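Thirty Days' Approval
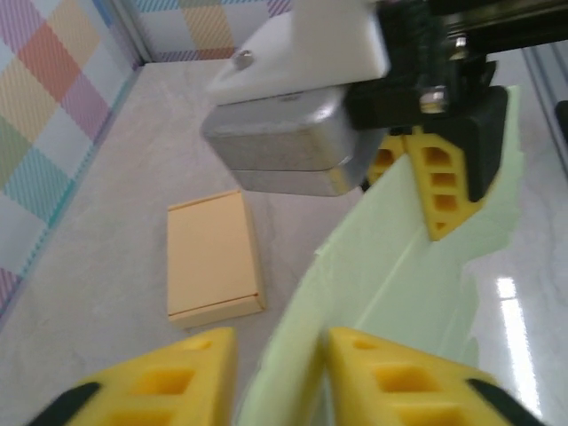
The Drullen came on thirty days' approval, and by the end of the first week I had approved of very little.

I should say that I am the sort of person who reviews things. Kettles, mostly. I once wrote four pages on a footstool. So when the people at Tutivora wrote to ask whether I would like to try their new folding service at home, I said yes before I had read as far as the word "installation".

Two men came to do the installing. They put the arms up at the end of the dining table, drank my tea, and left me a booklet. The booklet said that the Drullen would fold any garment, cloth or "soft flat item" presented to it, and that it would improve with time. It did not say how much time. My mother used to say the same of my brother.

The first thing I gave it was a tea towel. It picked the towel up by one corner, held it out, and appeared to think. Then it put it down again, moved it a little to the left, and picked it up by a different corner. This went on for 17 minutes. I know because I had meant to dry the dishes and was waiting for the towel.

"It is getting to know the fabric," said the woman on the helpline.

"It's a tea towel," I said.

"It doesn't know that yet," she said, in the voice of someone defending a nephew.

When it did fold the towel, I have to report that it folded it very well. The edges met. The corners were square. I put it in the drawer, on top of the ones I had folded myself, and the whole drawer looked ashamed. I took the others out and gave those to the Drullen too.

That is how it gets you. By the second week I was bringing it things that had never been folded in their lives. Dusters. The bag the other bags live in. A scarf I dislike. It held each one up between its hands with the same grave interest, like a shopkeeper who suspects the note is forged, and then got on with it. I began to eat my dinner in the kitchen, standing, so as not to be in the way.

There were faults, and I wrote them down, that being the job. It would not do fitted sheets. I gave it one and it turned the thing round and round, corner after corner, until I felt we had both been made fools of, and I took it away and pushed it into the cupboard as my family has always done. It had no opinion on socks. And it was slow, though less so each day, and I noticed that I had become slower to meet it.

I telephoned my sister to tell her about the napkins.

"You live alone," she said. "How many napkins have you got?"

I had 47. I had bought most of them that month.

The rival machine, the Kütt, is quicker, and I am told it does a shirt while you are looking for the hanger. I went to see one working in the showroom at Ostine. It flicked and slapped its way through a heap of pillowcases and stacked them like a man dealing cards. I admired it and did not care for it. On the bus home I found I was worried about a tablecloth I had left out in a lump.

On the last day of the trial the two men came back. I had the form ready. Under "Speed" I had given it 3, under "Range of items" I had given it 4, and under "Would you recommend this service to a friend?" I had written a long paragraph and crossed it out.

"Are you keeping it, then?" said the taller one, with his toolbag already open on the carpet.

I said I had not decided. I said there were points on both sides, and that a sensible person could perfectly well fold her own towels, having done it for years.

He waited. Behind him the Drullen had found the corner of his jacket, which he had hung over a chair, and was lifting it, very gently, into the light.

"It'll be a while with that," I said, and went to put the kettle on.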